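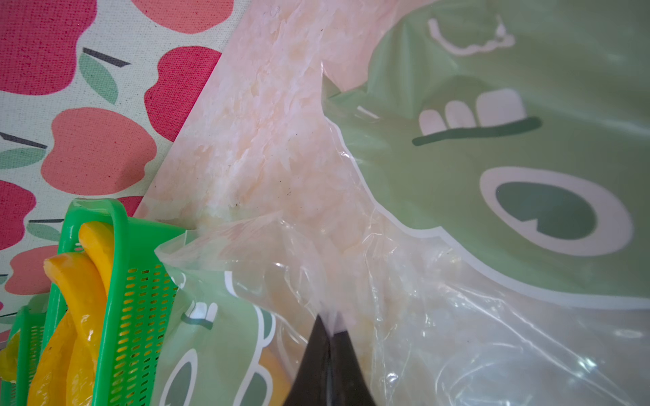

How long do opened dry foods stay in home kitchens before they are thrown away? In the households we followed, the median was 30 days after opening, and most of what was thrown away had been in a bag that was folded over or left loose.

## 3.2 Storage after opening

Households kept a paper log on the kitchen wall from the start of July. Each entry gave the product type, the day it was opened, how it was closed, and the day it was finished or discarded. Bognár and Veres (the second and third authors) coded the entries separately and settled differences by discussion. Of the 100 products logged, 15 were discarded with food still in them. We left out spices, which are used in small amounts and would have stretched the averages.

Clear plastic bags were a common form of packaging in the logs (Figure 1 shows one with pale yellowish, crumbly contents). People told us they seldom moved food out of the bag it came in. When they did, they gave shelf space as the main reason, and freshness came second. One respondent in Bromov said she only used jars for flour "because the paper splits."

Closure type mattered more than the kind of food. Products shut with a clip or a rubber band were usually finished, even when they had been open for a long time. Folded bags were more often pushed to the back of a shelf and replaced with a new purchase of the same item.

**Figure 1.** Crumbly material in a thin, transparent plastic bag.

The logs have limits. Entries were made by one adult per household, and food eaten by children between meals was probably missed. Eight households stopped writing before the end of the study, and their entries are not part of the totals given in this section.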